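Print this page | E-mail this page

# Misen Household Words: README and data card

Version of May 16, 2021

## What this is

Misen is a small word list of household terms collected in two towns, Drumow and Stidbridge. It has 1,231 entries. Each entry gives a word as people say it at home, the standard word, the town, and one sentence where the speaker used it.

I started the list when I moved to Drumow and could not understand what my neighbors called their kitchen things. The same object had one name on my street and a different one across the river.

## How the words were collected

I talked with 54 speakers, always in their own kitchen or in the reading room at Stidbridge. The talks lasted up to 100 minutes. First the speaker told me freely about cooking, washing and storing. After this I asked for names of shapes, marks and small objects which did not come up by themselves.

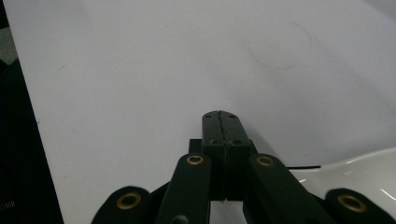
Spelling was the hardest part. Most of these words were never written down, and two speakers from one family could spell the same word in different ways. I kept the spelling of the speaker in the column `form` and put my own regular spelling in `form_reg`. If you search, please use the second one.

## Files

- `words.csv`: the main list, one entry per line, UTF-8
- `sentences.csv`: the example sentences, joined by `entry_id`
- `speakers.csv`: age group and town only, without names
- `topics.txt`: the 18 topics, for example laundry, bread, cellar, and cutlery with its storage

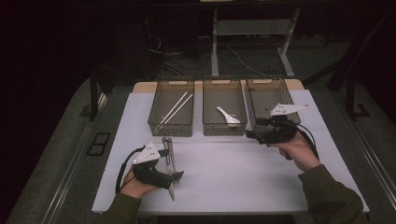 ## Known problems

- Stidbridge has many more entries than Drumow. Do not compare the raw totals.
- Words for heating are weak. I collected mostly in August and people did not think of stoves.
- In the Koivisto quarter of Stidbridge some words are borrowed. They have `loan=yes`, but I am not sure of every one.
- The column `note` is partly in my own shorthand. I am still cleaning it.

## Use and license

You may use the list for teaching and study. Please keep this README together with the files and name the version. Do not try to find out who the speakers are.

Corrections are welcome, especially from people who grew up in Drumow. Please send the `entry_id` and the town where you heard the word.

Contact: see the project page | © 2021 Misen Household Words | Back to top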